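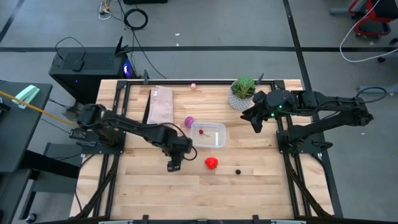
Eun-seong Bae
9 June 2020

I have now finished the first part of my gripper comparison, and I want to write the results in one thread before I forget the small things. The question was simple: if I keep the arm, the table and the controller the same and change only the fingers, how much does the result change? I work with two arms on opposite sides of one tabletop, and the objects are from toy shops and kitchen shops: a red cherry with a thin stem, a plastic strawberry, a small black ball, a pink one, and a ball that is only pink and purple wire. The cherry starts inside a clear plastic container, so the fingers must go down between the walls to reach it.

First, the candidates. I had three sets of fingers. Terno are the stiff ones that I have used from January. Cormont are softer and a little wider at the tip. The third set is my own, printed, with a thin rubber pad glued on the inside. I call them "the printed ones" because I could not think of a name.

The two arms are the same model. I used the Pastor controller for both of them, with the same speed limit and the same closing force at the start. I say "at the start" because later I changed the force for one set, and I will explain when I come there.

How I counted. One attempt means: the arm goes from its rest pose, takes the object, lifts it, holds it, and puts it down in a different place. If the object falls before the place, it is a fail. If the gripper takes it at the second closing, it is also a fail. Some people will say this is too strict. Maybe so, but I wanted a rule that I can apply at the end of a long day without discussing with myself.

In total I made 3,000 attempts, divided equally between the three sets of fingers. It is a big number for one person and I do not recommend doing it in the order I did, which was one set completely, then the next set completely. By the third set I had learned to place the objects better. I believe the last set received an advantage from this. Next time I will mix the order.

The last set was the printed one, so please keep this in mind when you see that I praise it.

Strawberry. This was the easiest object for all fingers. The shape is narrow at one end, so if you take it too near to the narrow end it slides out like soap, but the wide part is safe. Terno did well here. I did not see a difference between Terno and Cormont that I would defend in front of another person.

Black ball. Small, smooth, rolls away if one finger touches first. Here the stiff fingers were the worst. When the camera calibration is off by a little, one Terno finger arrives early and pushes the ball, and then the other finger closes on air. Cormont forgives this, because the soft tip bends a bit and the ball stays between. I spent two evenings thinking the problem was my calibration. It was partly my calibration.

Pink ball. Almost the same story as the black one, but the camera finds it more easily on the wood. I mention it only because I had a wrong idea before. I thought color would not matter so much with a good depth camera. In my case the depth was noisy for small things and the color did most of the work.

Wire ball. I expected this one to be the hardest and I was wrong. It is light, and the fingers can go between the wires, so even a bad approach often ends with a good lift. The difficult part is putting it down. The wire catches on the fingertip, and when the arm goes up the ball goes up too. The rubber pads on my printed fingers made this worse. I had 37 fails of this kind with the printed set, and I wrote down each one with the height where the ball finally dropped.

I tried a small trick for it: open the fingers, wait, turn the wrist a little, and only then go up. This helped very much. But I added the trick after I had finished the count, so it is not in the results. I write it here in case somebody has a similar object.

Now the cherry. I could write a separate thread about the cherry. The fruit is small, the stem is thin, and the walls of the container are clear, so the camera sees them only sometimes. The usual fail is not at the cherry. It is at the wall: the outside of the finger touches the edge, the container moves, and the plan is already old.

Cormont was the weakest here, for the same reason that it was good with the black ball. The wider tip needs more room. In the middle of the container it is fine, near a corner it is not possible without pushing the wall. Terno is narrow and goes in clean, but it squeezes the cherry out if the force is high. I lowered the closing force for Terno on this object only. This is the change I promised to explain. With the lower force Terno became the best of the three for the cherry.

Was it fair to lower it for one set and not for the others? I asked myself this also. I tested the same lower force on Cormont and on the printed fingers for a short time, and both of them dropped the cherry during the lift, so I kept their original value. A more careful study would tune each set for each object. I did not have the patience.

Can you take the cherry by the stem? Several people asked me this when I posted the plan. With the printed fingers, yes, sometimes, if the stem points up. With the other two I would not try. The stem turns between the fingers and the fruit swings to the side - and then it must pass the wall of the container while it is swinging.

Cameras. I started with one Allen camera looking from above and I finished with two, the second one lower and from the side. For the balls and the strawberry the second camera changed very little. For the container it was a big help, because from above the arm itself hides the place where the fingers go in. If you have money for only one more part, I would buy the second camera before the second set of fingers.

A note about the cables. The cable at the wrist needs a loop long enough for the full turn, but if the loop is too long it hangs near the fingers and touches light objects. I fixed mine again three times. Each time I changed it, I had to check the calibration again, and one time I forgot. I deleted that afternoon of data and repeated it. It hurts a little, but the numbers from that afternoon were strange in a way I could not correct.

Also the plant. I keep a small succulent on the table, in a white pot, and nothing was ever supposed to grip it. I use it as an obstacle for the planner. The leaves stick out in all directions and they are much harder to model than a box. My first version treated the whole plant as one tall cylinder, and then the right arm refused half of its poses. Now the cylinder is smaller and I accept that a leaf is touched from time to time.

What about wear? After all these attempts the Terno fingers look as on the first day. Cormont has a shiny place on one tip where it closes first. My rubber pads started to come off at the corner, and I glued them two times. If you print your own fingers, make a small pocket for the pad so the edge is protected. I learned this from the drawing of another person, after I had already printed mine.

My choice, if I must keep only one set: Terno for the work with the container, and I would accept the trouble with the small balls. If your objects are all open on the table, take Cormont and enjoy an easier life. The printed ones are cheap and they were good with most objects, but I do not trust the glue.

I did not test the two arms working together, one holding the container and the other taking the cherry. It is the obvious next step and I have a half-working script for it. The problem at this moment is timing. The Pastor controller sends commands to both arms, but the second one starts slightly later, and I have not yet found where the delay comes from.

For those who want the log: it is one row for each attempt, with object, fingers, start position, result, and a short comment when I had energy to write a comment. Some comments are in Korean. I will translate the useful ones first and then put the file in a reply here.

One correction to an earlier post in this thread. I wrote that I did not see a difference between Terno and Cormont for the strawberry. I looked at the rows again, and Cormont was a little better when the strawberry was lying with the narrow end toward the gripper. I still would not choose fingers because of it.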